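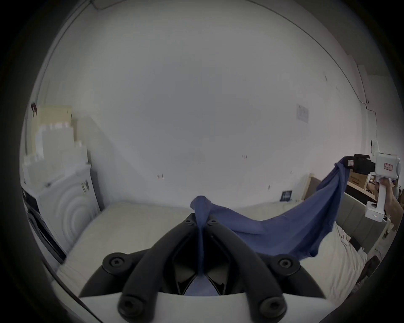 Stitside Issues Folding and Storage Guidance for One-Room Homes

LORKBY, June 20, 2025. Stitside, a publisher of household care guidance, has released a laundry procedure for homes in which the bed and the washing machine share a single room. The procedure, titled the Wollmont Method, covers sorting, folding and short-term storage of everyday clothing and flat textiles. It requires no table, ironing board or drying room.

The method was developed for small rental units, where the mattress is often the largest clear horizontal surface. It treats the bed as the primary work area and sets out how the surface is to be prepared before clean clothing is placed on it.

Preparation of the surface

The bed is stripped of pillows, blankets and loose items. The remaining sheet is pulled toward all four corners until the top is smooth. Minor wrinkles in the sheet do not affect the result. Ridges in a mattress cover may leave a light impression in thin knits if garments are pressed down by hand, so the procedure specifies flat strokes with the palm and no downward force.

A light-colored sheet is recommended. Lint, missed stains and loose threads are easier to find on a darker garment when the background is pale.

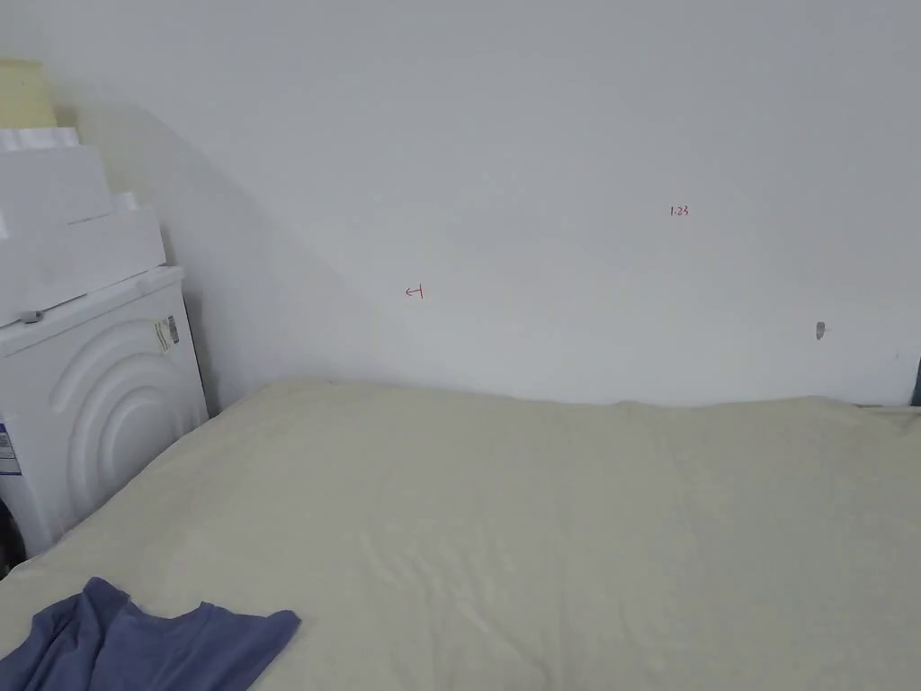

Bed with a cream-yellow sheet, a blue-grey garment, and a front-loading washing machine alongside.

Handling of thin fabrics

Thin cotton and similar lightweight fabrics are handled from two points. The item is held at opposite ends, opened above the bed and lowered onto the sheet with one edge leading. Large items may be handled by two people standing at opposite sides. If the center sags while the item is being carried, the holders move apart until the lower edge clears the mattress. The fabric should not be pulled taut, as repeated tension at a corner can distort the hem.

Once the item is down, sleeves or side edges are brought to the centerline. The lower third is folded up, followed by the upper third. Finished pieces are stacked at the end of the bed farthest from the washing machine, which keeps them away from the door during loading and unloading.

Items that are not yet sorted stay in one corner of the bed. The procedure allows a single unsorted pile at any time. A second load is not brought to the bed until the first has been put away.

Clearance at the machine

Where a front-loading machine stands directly beside the bed, the guidance calls for a check of the door swing before bedding is changed. Sheets and blankets are tucked in on the machine side so that fabric does not catch in the door. Damp laundry is moved to a drying rack or line and is not placed on the mattress, including for short periods.

Residents are also advised to follow the machine manufacturer's instructions on ventilation and clearance, which take precedence over the Stitside procedure in all cases.

Basis of the guidance

The procedure draws on responses from 1,431 households in Lorkby and neighboring districts. More than 300 respondents reported that they fold laundry on the bed as a matter of routine. A draft was then used for 90 days in a group of furnished units managed by Borkowska, a residential letting company, and the wording was revised at the end of that period.

"Most published folding instructions assume a table," said Awuor Muriithi, head of textile guidance at Stitside. "The respondents were working on a mattress within reach of the washer. We wrote the steps for that surface and that distance."

Changes made after the draft period include a shorter section on bed linen, a revised order of folds for T-shirts and the addition of the door swing check. A section on rolling garments was removed and will be issued separately.

Availability

The Wollmont Method is available from Stitside as a printed card and as a downloadable document. The printed card is sized to be attached to the inside of a closet door. Borkowska will place a copy in each of its furnished units in Lorkby beginning in July.

A supplement on towels and fitted sheets is in preparation. No release date has been set.

About Stitside

Stitside publishes procedures for the washing, folding, mending and storage of household textiles. The company is based in Lorkby.

Media contact: Awuor Muriithi, Stitside, Lorkby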